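Séries | Entrevistas

Chibuzor Fashola escreveu os quatro primeiros episódios de "Hundbridge" em casa, sem contrato, e mandou tudo para Halima Adeleke num arquivo único de 162 páginas. Ela leu em uma noite e respondeu com uma pergunta: por que o detetive só aparecia na página 30?

"Eu não tinha uma boa resposta", diz Fashola. "Achava que o público precisava conhecer a cidade antes. A Halima achava que o público ia desligar."

O detetive agora entra na segunda cena. A minissérie, adaptação do romance "Kanden", tem 4 episódios e estreia em agosto. Adeleke assina a direção de todos eles. 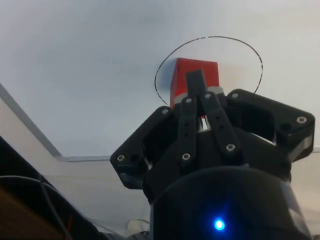 ADAPTAÇÃO

O livro tem 700 páginas e três narradores. Fashola ficou com um só, a irmã mais nova da família Hyvönen, dona do estaleiro onde a história começa. Os outros dois continuam na trama, mas sem a narração.

"No romance, cada narrador mente um pouco, e o leitor vai comparando as versões. Na tela isso viraria flashback em cima de flashback", explica o roteirista. "Preferi que ela mentisse para as outras personagens, com a câmera por perto."

Adeleke concordou com o corte, mas brigou pelo capítulo do inverno, que Fashola tinha eliminado na primeira versão. É quase todo o terceiro episódio. "Não acontece muita coisa ali – duas pessoas esperam um barco – e por isso eu queria", conta a diretora. "Filmamos em ordem, para os atores chegarem cansados ao fim da conversa."

Sobre o final, os dois falam pouco. O do livro dividiu os leitores, e o da série é diferente. Fashola diz que escreveu cinco versões e que a escolhida foi a mais curta. "Quem leu vai reconhecer a última fala. Só que ela é dita por outra pessoa."
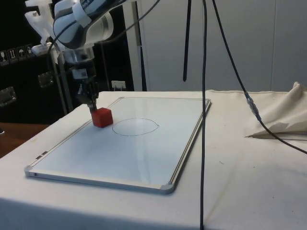 SEGUNDA TEMPORADA?

A Ideo, produtora da minissérie, ainda não encomendou uma continuação. Fashola afirma que tem anotações sobre a geração seguinte dos Hyvönen, mas que não começou a escrever. Adeleke é mais direta.

"Para mim acabou. Se ele quiser continuar, eu assisto", diz. Ela prepara agora um longa sobre uma companhia de teatro itinerante, ainda sem elenco. Fashola voltou ao romance que tinha largado por causa da série – está no capítulo dois.

Tags: minisséries, adaptações literárias, suspense, bastidores

12 comentários | 48 compartilhamentos

Fale com a redação | Todos os direitos reservados | Voltar ao topo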